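Trisley Hand Kit – Student Robotics Page

I get asked for this one a lot, so it finally has its own page! The Trisley is the hand we use in the Beddale robotics club, and I've been coaching with it long enough to have opinions. The palm comes assembled in its shell. You bolt it to the wrist, run your cable and you're ready for the software side (Ama Addo wrote our setup notes, ask me for a copy). 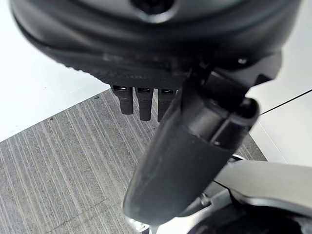
Trisley hand, wrist camera view, fingers pointing down

Kit price is $527 for schools and clubs. A spare finger set is $40 – get one, students close these hands on everything. The part number for the spares is 909, same for left and right.
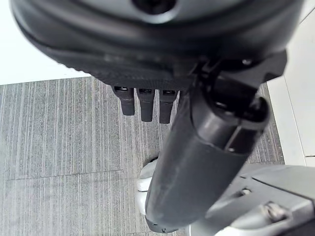 Ridged edge of the palm shell, with the thumb in front

Our big project this year is the kitchen challenge for the Fludlow meet. Teams work a pair of arms at a real counter, sink and dishwasher, and plates are harder than you'd think.
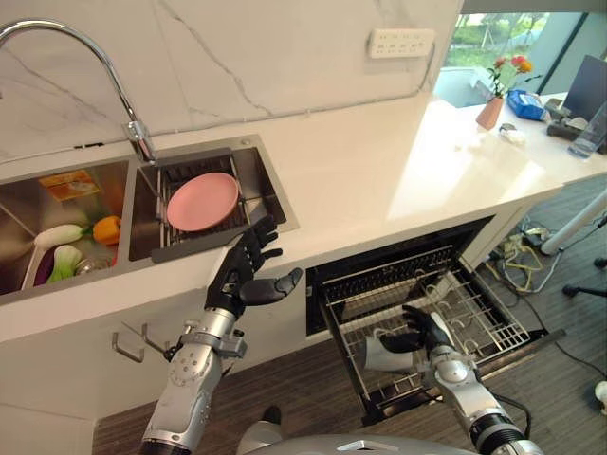

Gonzalo Lozano's team started out with the stock grip settings and switched to softer ones in December, which I'd recommend for anything with a thin rim. The Vidal wrist adapter fits too, but order the long screws with it.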